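Manole (gripper project)

Manole is a home-built pair of hand-held grippers and the folding routine that grew up alongside it, put together by Virgil Rusu and Ayana Habte in the town of Hakbridge. The name is also used, a little loosely, for the shared notes the two of them keep on the work, which by now run to 698 entries and are still being added to most evenings.

Background

Rusu had spent several winters repairing looms and knitting machines before he took up robotics as a hobby, and he has always been fonder of cloth than of metal. Habte came to the project from the Ivden workshop, a shared space with a good drill press and a famously cold floor, where the two met over a box of mismatched screws one February. Their first plan was a table robot that could fold towels. It was set aside when they found they could learn a great deal more, and a great deal sooner, by holding the grippers themselves and recording how their own hands went about the job.

Method

A session is made up of 20 folds of a single garment, done slowly, with a gripper in each hand. The garment is spread out flat before every fold – Habte is quite strict on this point – and the jaws are brought to the hem first, then to the sleeves. Towels and pillowcases took up the first 60 sessions. Knitwear came later and has proved much the harder subject, as a ribbed hem likes to stretch when it is pinched and then curl back on itself once it is let go. 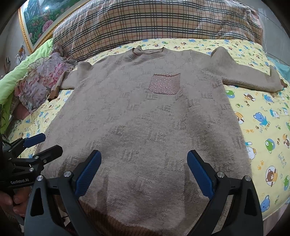

Later work

The notes from the sweater sessions were gathered into a small booklet called Mirkari, which was printed in 75 copies and handed out at the Ivden workshop. Rusu has since gone back to the towel robot, using the recordings as his guide, while Habte is working on softer pads for fine wool.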